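Gisler Nondow 2 Label Printer Review

Posted 7 Feb 2018 by Rhys Gilchrist
Filed under: Bench and Shop

The Nondow 2 is a desktop thermal transfer label printer from Gisler, sold at $148 with one ribbon and one roll of polyester label stock in the box. It replaces the original Nondow, which I used for years to mark cables, parts drawers and fuse panels. I bought the new one at full price in June and have run it since then on a mix of Gisler and third-party stock. Total output by the printer's own counter is just over 2,000 labels.

Setup

The printer ships with the head locked by an orange plastic tab. Remove the tab before connecting power. If you don't, the carriage will stall and the unit goes into a fault state that only clears with the power switch. The quick start sheet puts this step after the power connection, so read the whole sheet first.

Loading ribbon takes less effort than on the old model. The supply spool drops into two open cradles and the take-up core pushes onto a sprung hub. Label stock loads from the rear through a slot with adjustable guides. Set the guides so they touch the paper without bowing it. Too loose and the print drifts to the right over a long run. I saw two millimeters of drift on a strip of wrap-around cable labels before I found the cause.

Drivers installed without trouble on Windows 10. On the Mac I had to download the package from Gisler's site, as the version on the included disc would not run. USB is the only connection. There is no network port and no wireless option at this price.

Print quality

Text is sharp down to six point. Below that the counters in letters such as "a" and "e" start to fill, mostly on the darker heat settings. The default setting is 9 out of 15. For polyester I get the best edge at 8, and for vinyl at 11. Paper labels print well anywhere in the middle of the range, but the ribbon that comes in the box is a resin type intended for film, and it rubs off plain paper with a fingernail. Buy the wax-resin ribbon if you print on paper.

Linear barcodes scanned on the first pass in both orientations. Small square codes were less dependable. At a quarter inch they read fine when printed with the feed, and failed on a cheap handheld scanner when the label sat on a curved surface. I don't count that against the printer, but if you plan to mark tubing you should go up a size.

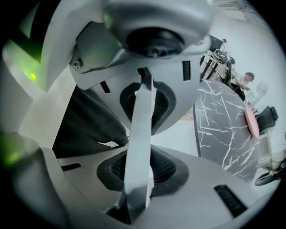
Durability of the label matters more to me than sharpness, so I ran a simple wipe test. Each sample was stuck to powder-coated steel, left for a day, and then rubbed for 60 strokes with a shop towel wetted with solvent. Results on the resin ribbon:

Isopropyl alcohol: no change.
Mineral spirits: no change.
Brake cleaner: slight graying of the text, still legible.
Acetone: text gone before the end of the test.

The old Nondow gave the same results with the same ribbon, which suggests the chemistry has not changed between models. Adhesive held in every case. On textured plastic the corners lifted on square-cut labels and stayed down on the rounded ones. I now order rounded stock for everything except wraps.

Cutter

The cutter is the main hardware change and the weakest part of the machine. It is a rotary blade driven by its own small motor, and it can be set to cut after every label, after every job, or never. On polyester it cuts cleanly. On the thicker vinyl it left a tag on the left side after the first few hundred cuts. Cleaning the blade with alcohol fixed this for a while, and the tag came back.

Warrick Merrick, who edits the storage pages on this site, has the same printer and reports clean cuts on vinyl after a similar amount of use. His stock is Gisler's own. Mine was from Midgate, which runs a little thicker on the liner. I switched one roll over to the Gisler vinyl and the tag was smaller but did not go away, so I suspect some variation from blade to blade. The blade is a user-replaceable part held by a single screw. Mine is on order.

Software

Gisler includes its own label editor. It handles serial numbering, spreadsheet import and a decent set of electrical symbols. It does not remember the last stock size used, and it will let you send a job for one size to a printer loaded with another. The printer feeds several blank labels looking for the gap, then stops. Save a template for each size and open that instead of starting from a new file.

I also tried Itero, a paid label editor that works with most thermal printers through the standard driver. Its spreadsheet import is better, particularly for column mapping, and it keeps the stock size with the printer profile. If you print from a parts list every week it may be worth the cost. For occasional use the Gisler editor is enough.

Noise and speed

Speed is listed at four inches per second and I have no reason to dispute it. At that setting, fine text loses a little contrast. I leave it at three. The feed motor is quieter than the old one. The cutter is not, and with cutting set to every label it is loud enough that I would not want it on a shared desk during calls.

Running cost

Ribbon and stock run out at different rates, as the ribbon advances through the blank margins too. Small labels with wide gaps waste the most. There is a ribbon saver option under Advanced in the driver, off by default, which lifts the head over blank areas longer than half an inch. Turn it on. I have seen no effect on registration.

Verdict

The Nondow 2 prints a durable label at a fair price. Print quality is equal to the original, loading is easier, and the cutter is usable on polyester but needs attention on vinyl. Owners of the first model have little reason to upgrade unless they want the cutter. New buyers should budget for a spare blade and a wax-resin ribbon.

Rating: 4 out of 5

Update: The replacement blade arrived and has made a clean edge on both brands of vinyl so far. I have left the rating as it was.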